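We use cookies to make this site work and to remember your preferences. By continuing to read you agree to our use of cookies. Accept | Manage settings

The night my nephew didn't answer his phone

I have been putting off writing this one since August, and I'm still not sure I have it in the right order, so please bear with me if I wander.

Most of you who read along know that my nephew is in his second year at college, and that he is the kind of boy who carries other people's groceries up the stairs and then forgets his own in the lobby. He went to the march on Wednesday with two friends from his dorm. It was about the rent increases in student housing, and as far as I could tell from the flyer it had been planned for weeks, with a route and a permit and a lady handing out orange slices. He texted me a photo of his sign at four in the afternoon. The lettering got smaller and smaller toward the right side because he'd run out of room. I wrote back that he should drink some water.

By nine he wasn't answering. My sister called me, then I called him, then she called me again, and we went on like that for a good long while, each of us hoping the other one had heard something. A little before midnight we learned that the police had closed off the street at both ends and taken in a whole group of them, and that he was at the station on Gunn Street with a sore wrist and no phone.

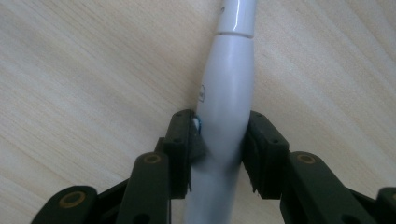

Pale wood and a smooth gray-white handle-like object.

I drove over with my sister. If you have never sat in a police station waiting room in the middle of the night, I can tell you that the chairs are bolted together, so when one worried mother shifts her weight, the whole row shifts with her. There were 16 of us at one point, mostly parents, and one roommate in pajama pants who had brought everybody's chargers (bless her, I hope she aces everything). The man at the desk was polite enough, but he would only say that they were being processed, and he said it the same way every time.

The person who got things moving was a lawyer named Shadi Geagea, who had come in for another student and ended up helping half the room. She wrote down each name, asked what medicines the kids took, and told us which questions we were allowed to ask. She also told my sister to get the wrist looked at and to keep every scrap of paper from the clinic – good advice that I would never have thought of at that hour.

He came out just as it was getting light, with a property slip in his hand, number 1721. He was hungry and embarrassed and he kept apologizing to his mother, which about broke my heart. We took him for eggs. The wrist was a sprain, thank goodness, and he wore a brace for a while and complained that he couldn't play his guitar, so I suppose he was feeling more like himself.

The charge was dropped later on, with a letter of two lines. I read it several times looking for the rest of it. My sister has filed a complaint about how long they were held without a call home, and she's been told it is under review. I'll write again when we hear, though I wouldn't sit by the mailbox.

Some of you have been kind enough to ask how he's doing. He's back in class. He's quieter on the phone than he used to be, and he now texts me when he gets home, even from the library, even when I haven't asked. I save every one of them. If you have a young person living away from home, maybe write a phone number on a card and tuck it in their wallet this week. Mine knew none of ours by heart, and I'd bet yours doesn't either!

Enjoyed this post? Enter your email address to get new ones in your inbox. You can unsubscribe at any time.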